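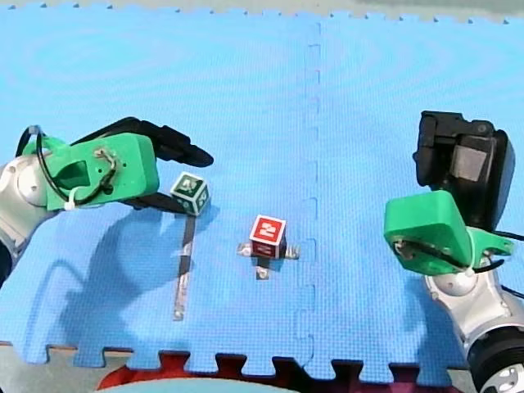

第4回 教示方式と実演データの取得

1. 教示の対象と用語
本講では、人の操作によってロボットに作業を示す方法のうち、直接教示(kinesthetic teaching)と遠隔操作(teleoperation)の二つを扱う。プログラムで経由点を記述する方法は第2回で済ませたので繰り返さない。1回分の操作を記録したものを実演(demonstration)、実演を時刻順に並べた状態と指令の列を軌道と呼ぶ。演習の課題は立方体の積み上げで、左右2本のアームのうち左が緑の立方体を扱い、赤の立方体は十字の上に置いたままとする。右アームのグリッパは立方体から離しておく。課題としては単純だが、把持、搬送、位置合わせ、解放という区間が明確に分かれるため、教示方式の差が軌道に現れやすい。

実演の集合を D、i 番目の軌道を τi と書く。
τi = (s0, a0, s1, a1, ..., sT)
s は関節角、グリッパ開度、カメラ画像をまとめたもの、a は次の制御周期に送る指令である。直接教示では a が陽に得られないので、次時刻の関節角で代用する。この代用の妥当性は3節で述べる。

2. 直接教示
操作者がアームを手で持って動かす。関節は重力補償のみを有効にし、位置制御は切る。利点は接触力が手に直接伝わる点で、押し込みや面合わせのような作業では遠隔操作より短時間で安定した軌道が得られる。

欠点は三つある。第一に、操作者の手と腕が画像に写り込む。学習時と実行時で観測の分布が異なるため、画像を入力とする方策にはそのままでは使いにくい。対策としては、軌道を一度記録した後、操作者が離れた状態で再生し、再生中の画像を採用する。再生時に物体の初期位置がずれていると失敗するので、位置の復元手順を必ず決めておくこと。
第二に、両腕を同時に動かす作業では操作者の手が足りない。片腕を固定できる課題に限る。
第三に、自由度の多いハンドでは指を個別に持って動かすことが難しい。指ごとに複数の関節があり、一つの指先を押すと物体を介して他の指にも力がかかる。

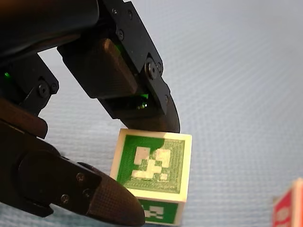
多指ハンドの教示では、指先位置を操作者の手指から写像する方法が一般的である。人の手とハンドでは指の長さも関節の配置も異なるので、関節角の一対一対応は避け、指先間の距離と向きを保存するように逆運動学を解く。指先間距離の誤差を主な評価項とし、関節角の正則化は弱くかける。写像の係数は操作者ごとに調整し、記録に残す。係数の異なる実演を混ぜて学習すると、把持直前の指の開きにばらつきが出る。

3. 遠隔操作
演習では操作側の装置に Inero、記録に Flokden を用いる。Inero の姿勢変化をアーム先端の姿勢変化に写し、指の開閉は引き金の量で与える。絶対姿勢ではなく差分を送るため、操作者は途中で接続を切り、手を楽な位置に戻してから続けてよい。切断区間には静止した状態が記録されるので、後処理で除く。

差分指令の写像は次式による。
Δx = k R Δu
Δu は操作側の変位、R は操作側座標系からアーム基部座標系への回転、k は倍率である。粗い移動では k = 1、位置合わせでは k を下げる。k を実演の途中で変えた場合は、その時刻を注記に残す。

1節で触れた代用について補足する。遠隔操作では指令と実現値の両方が得られ、両者の差は追従誤差に相当する。接触中は指令が物体の内側に入り、この差が把持力を決める。直接教示の軌道では次時刻の実現値を指令とみなすため、差がほとんど現れず、再生すると把持が弱くなる。グリッパ開度だけは閉方向に補正した値を指令として保存する。 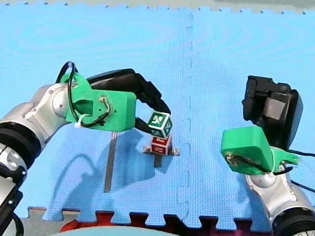
位置合わせの区間では、奥行き方向の誤差が最も大きい。操作者が見る画像が1台分だけのとき、上の立方体の高さと前後位置が区別しにくいからである。斜め上からの画像と手先近くの画像を並べて表示し、高さは後者で判断する。影を手がかりにする操作者もいるが、照明を変えると使えなくなるので勧めない。

解放の際は、指を開いてから先端を上げるまでに短い停止を置く。停止がないと、学習した方策が開閉と上昇を同時に出力し、上の立方体を引っかける。停止が長すぎる場合も、方策がその状態から抜け出せなくなる。

4. 記録の手順
(1) 両アームを待機姿勢に移す。
(2) 立方体を初期位置に置く。赤は十字、緑は細長い帯の上端に合わせる。
(3) Flokden の記録を開始し、時刻同期の表示を確認する。
(4) 操作を行う。落下や衝突があっても記録は止めず、終了後に失敗の印を付ける。
(5) 待機姿勢に戻し、記録を終了する。
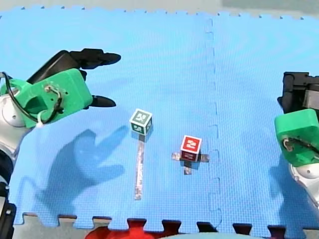

図4.4 左グリッパの指を開いた状態と2個の立方体

1班あたりの割り当ては遠隔操作42回、直接教示13回とする。直接教示が少ないのは再生による取り直しを含むためである。軌道長は1回につき最大700ステップまでとし、超えたものは操作をやり直す。全班の合計では400回を学習用に確保し、残りを評価用に回す。失敗の実演は学習用に含めないが、削除もしない。第6回の回復動作の項で使う。

5. 軌道の点検
提出前に以下を確認すること。
・関節角に1周期で不連続に飛ぶ箇所がないか。
・画像と関節角の時刻差が1周期以内か。
・先頭と末尾の静止区間を除いたか。
・倍率 k と写像係数が注記に書かれているか。
・グリッパ開度の符号が班内でそろっているか。

軌道間のばらつきは、時間軸を把持時刻と解放時刻で揃えてから計算する。揃えずに平均すると、搬送区間と位置合わせ区間が混ざり、実際には存在しない中間の軌道になる。ばらつきの大きい区間が搬送であれば問題は小さい。位置合わせで大きい場合は、操作者間で接近方向が違っている可能性が高いので、班内で方向を決めて取り直す。

課題
4-1 直接教示と遠隔操作の軌道を各1本選び、把持区間における指令と実現値の差を図示せよ。
4-2 倍率 k を変えたとき、位置合わせ区間の所要時間と最終誤差がどう変わるかを調べよ。
4-3 再生による画像取得で失敗した実演について、原因を初期位置、追従誤差、その他に分類せよ。

提出先は講義ページの Nurkora 第4回の欄。ファイル名は班番号と課題番号をハイフンでつなぐこと。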